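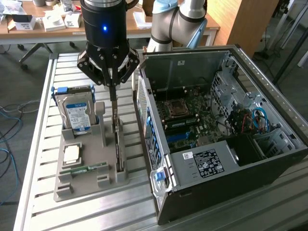

Iwasaki
Instructor, Records and Office Systems

Handout 4: Keeping and retiring business records

Read this before the next class and bring it with you. The Drevwood worksheet refers to it by section.

4.1 What counts as a record

A record is anything kept as evidence of a decision, a payment or an obligation. A signed lease is a record. So is the email that changed the delivery date on an order. A draft is usually a record only if comments on it explain why the final version says what it does. Duplicates kept for convenience are not records, but they can still be requested in a dispute, and they cause more trouble than the originals.

The medium does not matter. Paper, a shared folder, a hard disk drive on a shelf and a voicemail are all treated alike.

4.2 The retention schedule

A schedule is a table with one line per record type. Each line gives the type, the office responsible, the event that starts the clock, the period and the final action. Students tend to leave out the starting event. "Keep four years" means little until you know whether the clock starts when the contract is signed or when it ends.

The Pundik case in your reader is a furniture wholesaler with 23 record types on its schedule. When the firm went through its storage room, 16 of them had no starting event. Boxes had been kept or thrown out depending on who was working that week. Read the case twice, the second time with the schedule beside you.

4.3 Holds

A hold stops the clock. It is issued when a lawsuit, audit or investigation is expected, and it covers every copy. Final action on a held record is suspended until the hold is lifted in writing. A hold notice should say:

which records are covered
the dates they span
who must keep them
whom to contact with questions

Keep the notice itself. It is also a record.

4.4 Final action

Final action is either transfer to an archive or destruction. For paper, destruction means shredding or pulping. For electronic records, deleting a file normally removes only the pointer to it - the contents may stay readable for a long time. Follow the written procedure for the medium and log the date, the method and the person who approved it.

Estasora, the second case, stored roughly 200 boxes off site and paid rent on them long after the periods had run out. No log existed, so the firm could not show what it had already destroyed.

4.5 For the worksheet

Draft a schedule for Drevwood with at least four record types. Use complete starting events. Mark any line where a hold might apply and say why. Typed, two pages at most.

Revised May 27, 2026. The October version had an error in 4.3, so discard it.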